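The trial license for the Mavuleck ran 19 days, and the reviewer had used up all but 2 of them before she got the arm to open a drawer.

She wrote reviews for a trade newsletter in Urkmont that went out to up to 500 shop owners, most of whom wanted to know one thing – whether to spend the money. The Mavuleck kit came in two parts. There was the arm, which would ship in April if you paid, and there was the practice room, which you could download now. Wisbridge sold both. The practice room was supposed to tell you if you needed the arm.

She had set it up on the kitchen table in the apartment on Ong Street, with the laptop fan going and a bowl of cereal next to it. Her notes so far filled 6 pages. The manual was good up to the chapter on grasping and thin after that. Support answered at night, in short sentences. The sliders for speed were too close together and she kept hitting the wrong one.

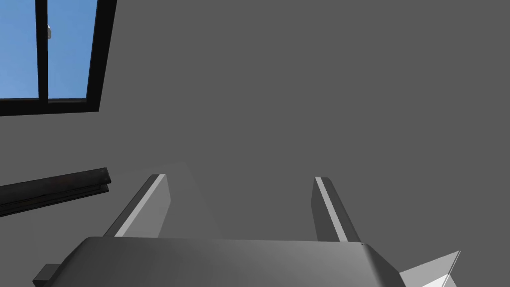 The review was due at noon and she still had no opening line. She had tried one about price and one about patience and deleted both. On the screen the fingers stood open with nothing between them, and past them there was only gray wall and a corner of window. The sky in the window was plain blue. She caught herself wondering what the weather was like in there, and then she looked at her own window, where it was getting dark.

She typed a new command and sent it. The arm waited a second, as it always did, and began to turn.

Her editor wanted a score out of ten. She thought of the shop owners reading it standing up, between customers. She thought of the bakery downstairs, where the owner's wrists had gone bad and he had asked her twice what the thing cost.

She wrote: "The room is free for long enough to learn on. Start with the drawer." Then she crossed out the second sentence, put it back, and went down to see if the bakery was still open.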